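小饰扣（鞋花、洞洞扣）

小饰扣是一类可以随时装上、随时取下的小型装饰件的统称，常见于洞洞鞋、手链、钥匙圈、书包拉链和发绳。各地叫法不一，有人叫鞋花，有人叫吊坠，我家里老人一律叫“小疙瘩”。这个词条我断断续续写了很久，改过好几回，语气一直没改成正经百科的样子，各位将就着看吧。

名称

中文里“饰扣”和“吊坠”经常混着用，其实我觉得还是分开好。吊坠是挂着的，要有环或者孔；饰扣是卡进去或者扣上去的，背面一般有个短柱，柱头略大，塞进孔里就不容易掉。至于那种背面平平的、什么都没有的，行里多半叫“贴片”，要自己上胶。买的时候一定看清楚背面！我就买过一整包贴片回来，对着鞋子发呆了一个晚上。

历史

随身挂小东西的习惯非常古老，贝壳、兽牙、小石子都有人挂过。后来有了金属的、玻璃的、珐琅的，有的讲究寓意，有的纯粹图好看。塑料和硅胶普及以后，这东西一下子便宜起来，小孩子也能攒上一盒，换着戴、换着玩，学校门口的小店里总有一格是卖这个的。

我手上最旧的一批是Wedent牌的，铁皮盒装，一盒16枚，颜色偏暗，边缘有点毛。现在看做工很一般，可我还是最喜欢它们（盒盖已经盖不严了，用皮筋勒着）。

形状

花形大概是最常见的，尤其是五瓣花，几乎每个牌子都有。花形受欢迎的道理也简单，它没有上下之分，怎么转都不算装歪，小孩子自己动手也不会生气。除了花，还有星星、爱心、水果、字母、动物脸。动物脸就麻烦一些，装歪了像在翻白眼，得转来转去地调。

字母款是另一门学问。常用的那几个字母永远缺货，剩下一堆用不上的，我的盒子里现在全是Q和X。

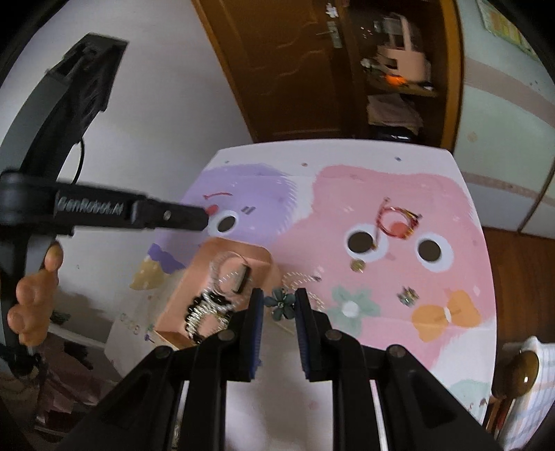 桌面上的一枚深青绿色花形小饰扣

颜色上，浅色的好搭，深色的耐看，我个人偏爱深色一路，墨绿、藏青、酒红都收。深色小件放在粉色白色这类浅底子上特别显眼，拍照、摆摊都占便宜。反过来，浅黄和米白放在木头桌上就很容易看丢，我已经用吸尘器吸走过两枚了。

材质

软的一类以PVC和硅胶为主，捏着有弹性，塞孔的时候不费劲，缺点是爱沾灰，放久了表面可能发黏。硬的一类有树脂、亚克力和金属。树脂的能做出透明的效果，里面封亮片、封干花都行，但是怕摔。金属的分量足，声音也好听，只是挂在书包上会把布料磨出印子，洗衣服之前千万记得摘。

还有木头的、陶的、羊毛毡的，多半是手工做的，数量少，尺寸也不太统一，买之前最好问一句背后是什么扣。

尺寸

洞洞鞋用的饰扣，柱头要比孔稍大一点，太大塞不进去，太小走几步就掉。儿童鞋的孔往往比成人鞋小，所以大人的饰扣给孩子用，常常要费一番力气。我的土办法是拿温水泡一会儿再塞，软的那种很管用，硬的就别试了。

手链用的要看链子宽度和卡槽，各家不通用的情况很多，Hidayat的卡槽就比Wirnard的窄一截，我是两边都买了才知道的，气得不轻。

收藏与交换

收饰扣的人比想象中多。Droltdale每年十一月有一个交换集市，大家把多出来的带去，摊在桌布上互相挑。规矩是一换一，不收钱，花形换花形最公平，换限定款就要自己谈了。我去年带了37枚过去，回来的时候口袋里还是37枚，但没有一枚是原来的，高兴得一路哼歌。

收纳的话，分格的药盒、钓鱼用的配件盒都很合适，价钱也低。有人按颜色分，有人按形状分，我试过按购买顺序分，坚持了不到一个星期。标签建议贴在盒底，贴盖子上容易蹭花。

我目前的总数是145枚，其中重复的不少，光是黄色雏菊就有好大一把。有人问值不值钱，大部分真不值，普通款一包100枚的散装货到处都有，单拆出来几毛钱。少数停产的、联名的会贵一些，不过水也深，图案印得发糊、背面有披锋的，我一般直接放下。

清洁

软质的用清水加一点洗洁精，旧牙刷轻轻刷，缝里的灰就出来了，然后摊在毛巾上晾，别放太阳底下晒，会褪色。金属的用干布擦。封了干花的树脂件不要泡水，尤其是边上有裂纹的。发黏的那种老硅胶，我用爽身粉滚一遍再拍掉，能管一阵子。

安全

小饰扣体积小，三岁以下的孩子不要给，家里有猫狗的也要收好。大一点的孩子戴着跑跳，最好隔几天检查一下有没有松动。装在鞋上的别选太高的造型，上下楼梯容易互相刮到。骑车的时候，手链上的长吊坠也建议先取下来。

相关条目

纽扣、胸针、徽章、手机链、发饰、串珠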